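Plurenley compra sus primeras estaciones de dos brazos para Cleststead

23 de diciembre de 2024. ¡Por fin puedo contarlo! Soy Harish Bhardwaj, llevo las compras de Plurenley, y después de 11 meses de hojas de cálculo (y de bastante café) hemos cerrado el presupuesto de automatización. Pedimos 12 estaciones para preparar neceseres, con entregas escalonadas en Cleststead. El trabajo es repartir cepillos de dientes, tubos de pasta y maquinillas en cestas de colores, y para eso queremos dos brazos por mesa.

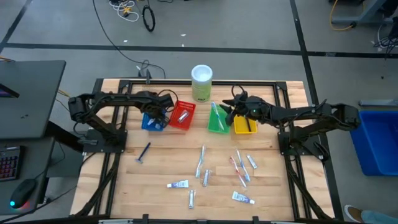 Trilok Yadav me insistió en que no gastáramos todo en los brazos, que las pinzas de repuesto y la formación también cuestan, y que "un presupuesto sin mantenimiento dura un trimestre". Le hice caso: hasta un 40 % de la partida queda reservado para eso. Las mesas las suministra Dubey, y el contrato de servicio lo firmamos aparte, con Skistthorpe.

Proveedores interesados en la segunda fase: escribid al departamento de compras de Plurenley.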